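Durton Refurbishing Group
Minutes of the bench procedures meeting, 2024-02-04

Present: Shewit Ejigu (chair), Shadi Zoubi (minutes), bench staff from the Clanum and Mansour sites.
Apologies: Clistesano stores.

1. Minutes of the previous meeting

Accepted with one correction. Under item 4, "drive cage" should read "drive caddy." The cage is part of the chassis and is not removed during standard rework. Shadi Zoubi to amend the filed copy.

2. Matters arising

2.1 Torque driver for case screws. Received at Clanum. Mansour is still waiting. Stores to confirm a delivery date in writing.

2.2 Label stock. The new stock leaves residue when removed from painted steel. Agreed to go back to the previous stock for anything stuck to the outside of a case. The new stock may be used up on bags and cartons.

2.3 Scrap boards. The bin at Mansour was found to contain boards with coin cells still fitted. Cells must be removed before a board goes into the bin. The sign over the bin will be reworded.

3. Tower rework: order of assembly

Shewit Ejigu presented draft 3 of the procedure for desktop towers. The batch under discussion is 293 units, all with the same chassis and board. Draft 2 had the drive going in first. Clanum reported that this made it harder to route the data cable and that the cable was being pinched against the cage.

The order now proposed is: processor, cooler, memory, drive in caddy, data and power cables, side panel. The case stays on its side from the start of the work until the cables are connected. Mansour asked whether the case could be stood up for the drive step. It was agreed that it could not, as turning it twice adds handling and the unit has to go back down for cable checks anyway.

The power supply stays in the case throughout. Its rating label is to be read and the model entered on the unit sheet before any part is fitted. If the label is missing or cannot be read, the unit goes to the hold shelf.

4. Parts fixture

The gray plastic fixture is to stand to the left of the case, with the parts for one unit only. The processor goes in the square recess, the memory module in the long slot in front of it, and the hard drive upright at the back in its blue caddy. Parts for a second unit are not to be placed on the fixture or on the table next to it. 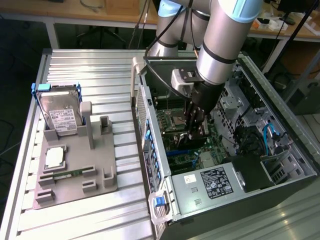 Discussion followed on whether the drive should be fitted to its caddy at the bench or in stores. Clistesano has been doing it in stores since October and sends the drives up ready to insert. Clanum has been doing it at the bench. Agreed that stores will do it for both sites. The product label must be left uncovered so that the barcode can be scanned without taking the drive out of the caddy again.

Mansour raised the fit of the memory slot on its own fixture, which is tight. Modules are being gripped by the chips to get them out. Modules are to be lifted by the ends only. Shewit Ejigu will measure the slot and have it opened up if it is under size. Until then the Mansour fixture is not to be used for memory, and modules will be laid on an antistatic mat.

5. Socket inspection

The processor socket is to be inspected under the lamp before the processor is lifted from the fixture. Inspection covers contacts, the load plate, and any paste left on the surround. Paste on the surround is cleaned with a lint-free swab. Paste on the contacts is not cleaned at the bench; the board is tagged and sent to repair.

Shadi Zoubi reported 10 boards returned from test with socket faults. In 2 cases the fault was recorded on the incoming sheet and the board was built anyway. The incoming sheet has the socket result on the back page, where it is easily missed. Agreed to move it to the front, next to the serial number.

It was asked whether the socket should be covered if work stops partway. Yes. The cap goes back on if the operator leaves the bench for any reason, and the processor goes back in the recess.

6. Cable routing

The blue SATA cable is to be kept on the drive cage side and clear of the memory slots. The black power leads are to be bundled on the same side. No cable is to cross the board. Ties are to be reusable; single-use ties had been cut off with side cutters at Mansour and one data cable was damaged.

No change to the connector check. Each connector is pushed home and then pulled lightly.

7. Table surface

The ribbed aluminum tables collect screws in the grooves. Clanum brushes them out at the end of the shift. Mansour has been using compressed air, which moves the screws onto the floor and into open cases. Compressed air is not to be used on the tables. A magnetic sweep was suggested but some of the screws are stainless and would be left behind. Agreed that both sites will brush between units and check the grooves before the next case is put down.

Grounding of the tables was last checked in October. The next check is to be scheduled by Shewit Ejigu and the result posted at each bench.

8. Packing

Finished towers are leaving the bench without blanking covers in some rear slots. The expansion slot covers are to be checked before the side panel is closed. Spare covers are held in stores and should be requested by chassis type. Loose covers are not to be taken from hold shelf units.

9. Any other business

The lamp at the second Clanum bench flickers. To be replaced.

Draft 3 adopted with the changes under items 4 and 5. Draft 2 is to be removed from the binders at both sites.

10. Actions

Shewit Ejigu: measure memory slot on Mansour fixture; schedule grounding check; reissue procedure.
Shadi Zoubi: correct previous minutes; revise incoming sheet; reword sign at scrap bin.
Clistesano stores: confirm torque driver delivery; fit drives to caddies for both sites; supply reusable ties.
Clanum: replace lamp.
Mansour: withdraw air line from table cleaning.

Next meeting to be called once the slot measurement is available.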